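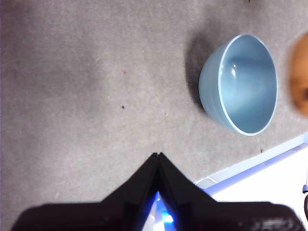 The blue bowl, on the spare room carpet.

I have been putting off writing about the bowl because it means admitting how long I've been without a proper oven. It was January when the big one went. There was a bang, then a smell, then a man who looked at it with his hands in his pockets and said the part would cost more than the cooker. I said I'd think about it. I am still thinking.

In the meantime there's the little white toaster oven, which Lorne Sandhu gave me when he moved out of the flat on Pekar Street. He said it was surplus. Lorne has never in his life given away anything that wasn't, and the timer did need a firm word before it would go past ten, but it gets hot and it has a door. It has two knobs, and I've grown fond of both.

The trouble with a small oven is that nothing you own fits in it. My roasting tin would have to go in diagonally with the door open. The good lasagne dish, the Doucette one my sister brought back wrapped in a jumper, misses by the width of its handles. I went through the whole cupboard one evening with a tape measure, like somebody buying a sofa, and everything I'd ever enjoyed cooking in was too wide, too tall or had a plastic knob on it.

The bowl came from Mamel, the shop next to the dentist that sells candles and odd china and is open when it feels like it. Light blue, shiny, with faint rings running round the outside as if whoever made it kept stopping for a think. It was 11 pounds. The woman on the till told me it was ovenproof in the voice of someone who has been asked that before and would like it to stop.
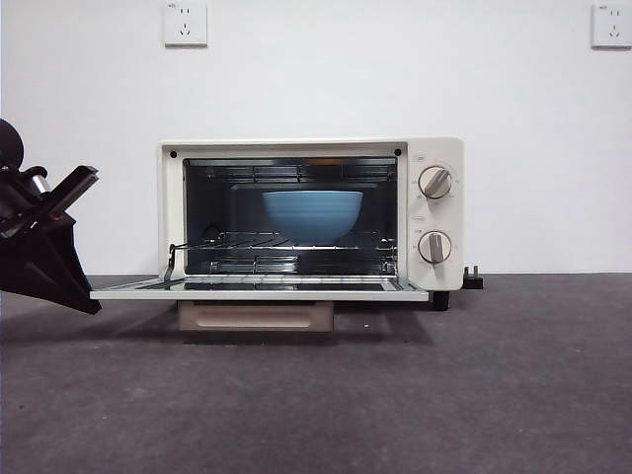 So a bowl is now what I cook in. A crumble works very well. You want less fruit than you imagine and a thin layer of topping, because the elements up top are close and take an interest in anything that pokes up at them. A rice pudding took 154 minutes, by which point I'd had toast and gone off the idea, though it was very good cold the next morning. Baked eggs take 18 minutes if you leave them alone and for ever if you keep opening the door to look, and I keep opening the door to look.

Macaroni cheese is the best of the lot. I weigh out 300 grams of pasta, which is too much, and then eat the extra out of the saucepan standing up. The rest goes in with the sauce and whatever cheese has gone hard at the ends. Don't fill the bowl to the rim. I did, once, and the wire rack has never been quite the same colour.

Washing it is easy, I'll give it that. The glaze lets go of nearly everything after a soak. The oven is another matter – there are corners in there that no sponge made by human beings will reach, and I've been at the rack with an old Plaltik scraper that was meant for car windscreens.
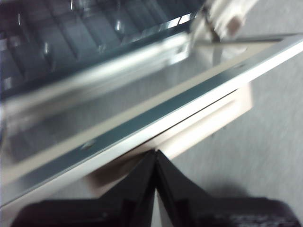 I did price up a new cooker last week, to be fair to myself. They've all got screens now. One of them wanted to be on the wifi, and I couldn't think what it would have to say. I came home and made another crumble, rhubarb this time, with too much ginger.

If anyone has a recipe for something savoury that serves two, isn't pasta and fits in a round bowl with room for the top to brown, leave it in the comments. I've had enough egg.

Last updated: 5/5/24

This site uses cookies to remember your preferences. By carrying on reading you agree to our use of cookies. Accept | Find out more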